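Pegs, gears and the long winter of the planetary set

There is a kind of person who owns a drawer of small gears and knows what they are all for. I am the other kind. I own the drawer.

The gears came to me in February, in a biscuit tin, from a man who was clearing out his late father's workroom and wanted the shelf back more than he wanted the money. I paid for them anyway. Among the odds and ends was most of a demonstration set of the sort schools used to buy: a plate, some pegs, and the gears that go on the pegs. You put three small gears round the outside, drop one in the middle, and turn it, and the whole lot goes round in a way that makes grown adults say "oh!" and children ask if they can go now.

I say most of a set. The instructions were for a different one, made by a firm called Skastia, and showed four pegs. Ours has three. I spent an evening looking for the fourth before it occurred to me to count the places where a fourth might go.

Anyway, the plate is the heart of it. White disc, hole through the middle, pegs standing up and waiting for company. Putting a gear on a peg sounds like nothing at all, and with the first one it is nothing at all. You lower it, it drops, you feel clever.

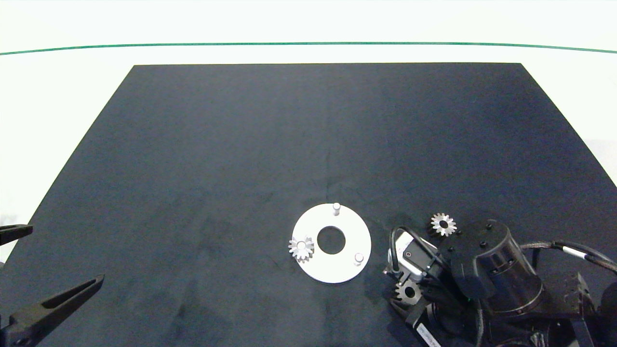 Bronwyn Rakena reckons I've been doing it in the wrong order all along, and that the middle gear should go in first so the outer ones have something to find their teeth against. I have tried it her way. The middle one then wanders about like a guest at a wedding who only knows the bride, and I end up pinning it with a thumb I needed for something else. She maintains this is a fault of the thumb.

My way is outer gears first, then the middle one, which has to mesh with all three at once. Two will always agree. The third will be half a tooth out, and you nudge it, and now one of the first two has gone off in sympathy. The cure is to give the middle gear a tiny twist as it goes down and not press. Pressing is what I did for the whole of the first month, and there's a mark on one of the pegs to remember it by.

A few things I've learned, in no order, as they'd only come out wrong if I tried to rank them.

A dark mat is worth having. I used to do this on the bare kitchen table, where a dropped gear would ring like a bell, roll to the edge and think about it. A mat takes the bounce out. It also shows every crumb in the house, so you will learn things about your toast.

Don't oil anything. I oiled everything. The Pluvley stuff in the little bottle is very good for hinges and I'm sure they'd be the first to say it isn't meant for this. The gears went round beautifully for one evening, and then they went round with most of the fluff from my cardigan.

Look at the bore before you blame the peg. One of my gears had a sliver of something in its hole, and I had called that peg some dreadful names.

Sajib Pramanik did the full set in 60 seconds at my own table, with a cup of tea in the other hand, and then asked what the difficult bit was. I've had him back since, so I must be a forgiving person.

The mat is now more or less permanent, and we eat at the other end. I did price up a proper workbench, which came to 652 before delivery, and I went off the idea somewhere between the drawers and the vice.

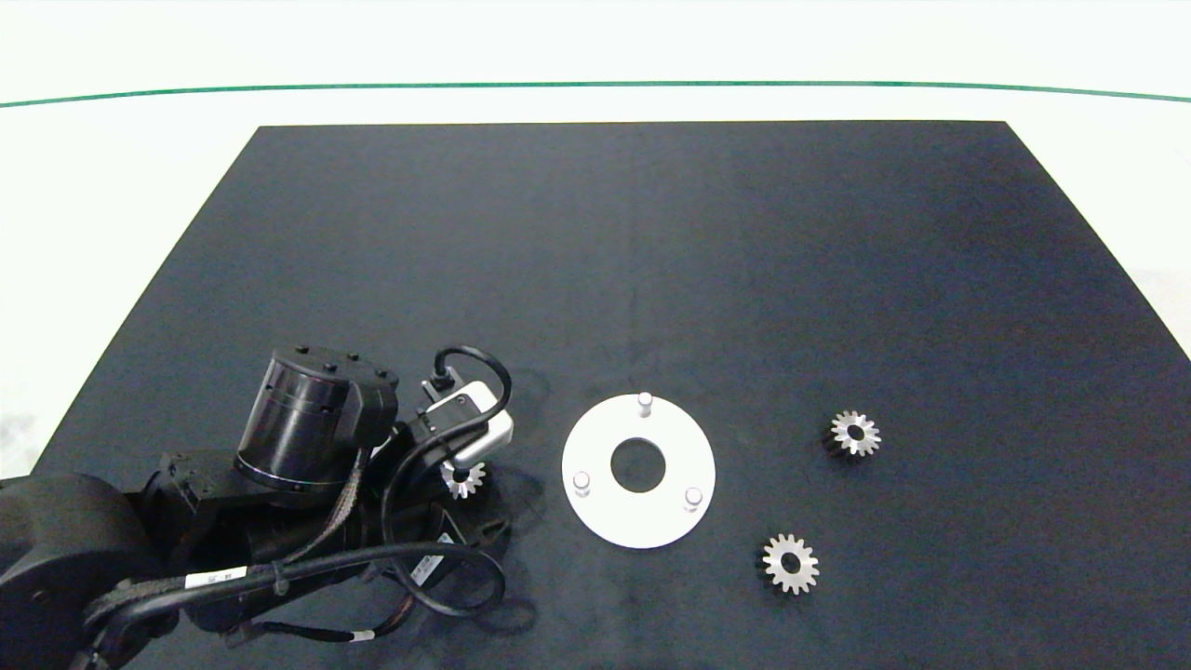 The mat, which has seen off the tablecloth.

Next is the ring, the big one with the teeth on the inside that goes round all the rest. I've had one attempt. It went on at a tilt and stayed there – quite firmly, as it happened – and it took me until bedtime to get it off again. Bronwyn has views on this as well, and is coming over to share them. I've asked her to bring biscuits, partly because the tin they'd normally live in is still full of gears.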